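Foro de soporte de Plovano > Recogida y orden > Incidencias
Ticket 347: el brazo no se decide con la botella de kétchup (y de paso, mis dudas sobre todo esto)
Estado: abierto
Prioridad: media
Equipo: brazo único, pinza paralela, cámara en la muñeca
Software: Plovano con el módulo de agarre de Erkov
Abierto el 30 de enero de 2020

Descripción del problema

Hola a todos. Abro ticket porque llevo desde diciembre con lo mismo y ya no sé si es un fallo mío, un fallo del módulo o que sencillamente le estoy pidiendo demasiado al cacharro. La tarea es recoger la mesa. Tal cual, lo que hace cualquiera después de comer: coger lo que hay encima y dejarlo en su sitio, sin prisa y sin florituras. Uso menaje de juguete porque pesa poco y porque con la vajilla de verdad ya tuve un disgusto (una taza, descanse en paz).

Con la fruta voy bastante contento. La naranja cuesta un poco por lo plana que es, pero sale. Los vasos oscuros, bien si están tumbados en el borde, regular si están de pie. El problema gordo es la botella roja tumbada. El brazo llega, se coloca encima, abre, y ahí se queda pensando hasta que salta el tiempo de espera. En el registro me aparece esto:

planificador: objetivo aceptado
aproximación: completada
agarre: candidato descartado, confianza insuficiente
agarre: candidato descartado, confianza insuficiente
agarre: tiempo agotado (2.000 ms)
estado: en espera

Y así una vez y otra. No da error, no se queja, solo espera. Casi preferiría que se quejara.
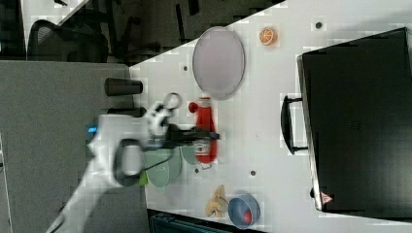 Lo primero que pensé fue en la calibración de la cámara, claro, porque siempre es la calibración de la cámara. La repetí entera siguiendo la guía de Bimbridge (la larga, la de los tableros impresos) y la desviación salió dentro de lo que piden. Luego miré la altura de aproximación, por si se quedaba corto. Tampoco. Después cambié la orientación de los dedos a mano, desde el panel, y ahí sí que cerró sobre la botella dos veces seguidas. O sea que poder, puede. Lo que no sabe es elegir por dónde.

Pruebas hechas hasta ahora

Prueba 1. Reiniciar todo, en el orden del manual. Sin cambios. (Ya, ya lo sé, pero si no lo pongo me lo vais a preguntar.)

Prueba 2. Volver a la versión anterior del módulo de Erkov. Peor: ahora descartaba también el plátano, que con la nueva lo coge sin pestañear. He vuelto a la actual.

Prueba 3. Subir el tiempo de espera. Tarda más en rendirse y se rinde igual.

Prueba 4. Bajar el umbral de confianza. Aquí se anima, el pobre, y cierra. El inconveniente es que se anima con todo: intentó agarrar el borde del plato grande como si fuera un asa y lo arrastró por la mesa. Lo he dejado como estaba.

Prueba 5. Cambiar lo que rodea a la botella. Esta es la que me tiene más intrigado. Si está sola, acierta bastante. Si la rodeo de cosas, se bloquea, y si la dejo apoyada en otro objeto ya ni os cuento. 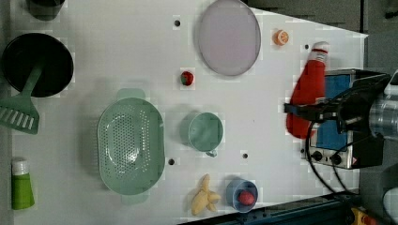
Mi teoría, y aquí es donde os pido que me llevéis la contraria, es que el módulo mezcla contornos. Donde yo veo una botella y un hornito de juguete, él ve un bulto con forma rara y no encuentra dos caras paralelas donde poner los dedos. Con cosas redondas dentro de otras cosas redondas le pasa algo parecido: la bola roja del cuenco azul unas veces la separa y otras se lleva cuenco y bola de una tacada. Que, mira, para recoger la mesa tampoco es ninguna tragedia, pero luego el cuenco acaba en el cajón con la bola dentro.

También he probado con lo translúcido y lo verde clarito, que sobre mesa blanca es una pesadilla. La profundidad sale llena de huecos. Ahí no culpo a Erkov, eso es física, y si alguien tiene un truco que no sea pintar las tazas, se lo agradeceré muchísimo.

¿Sirve ya para casa o no?

Me lo pregunta todo el mundo en cuanto digo a qué me dedico por las tardes, así que aprovecho y lo dejo escrito. Depende de a qué llaméis servir. En un taller, con la pieza siempre en la misma posición y la misma luz, yo lo pondría mañana mismo. Tengo 398 intentos apuntados en una hoja de cálculo y cuando el objeto está solo y es conocido me fío del brazo bastante más de lo que esperaba al empezar. Pero una mesa de cocina es otra historia. La gente deja la paleta encima de la sartén, la taza pegada al plato, el bote tumbado sobre lo primero que pilla... y todo eso, que a nosotros nos da igual, a él le cambia el problema por completo.

Y luego está la velocidad. Yo recojo esa mesa mientras hablo por teléfono. Él necesita un buen rato y alguien cerca de la seta de emergencia. ¡Pero hace un año no llegaba ni a tocar la fruta, eh! Que me quejo mucho y la verdad es que disfruto como un enano.

Lo que pienso probar ahora

1. Activar la segmentación por instancias que trae Eynon, en lugar de la que viene por defecto. La documentación es escueta, así que si alguien la tiene funcionando con Plovano, que me pase su archivo de configuración.

2. Añadir una segunda vista antes de decidir. Es decir, que la muñeca se incline un poco, mire otra vez y junte las dos nubes de puntos. Me va a costar tiempo por ciclo, pero lo firmo ahora mismo.

3. Repetir la serie con la botella tumbada y los objetos más separados, dejando cerca solo la taza verde, para ver si el bloqueo depende de la distancia o del color.

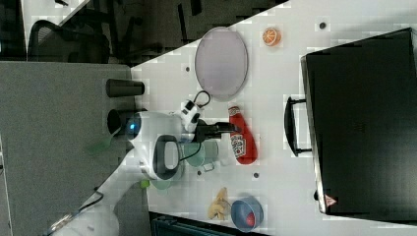 Lo que necesito de soporte

Sobre todo, saber si hay forma de sacar del módulo los candidatos descartados con su puntuación. Ahora mismo solo veo que los descarta, y me vendría de perlas ver cuáles eran y por cuánto se quedaron fuera. He buscado en los parámetros avanzados y no lo encuentro.

Y una segunda cosa, menor: el panel me corta el registro a las 2.000 líneas y en una sesión larga pierdo el principio. ¿Se puede mandar a un archivo?

Adjunto el registro completo de la última serie y la configuración. Si os hace falta la nube de puntos en bruto, decidme por dónde la subo, que por el formulario no cabe.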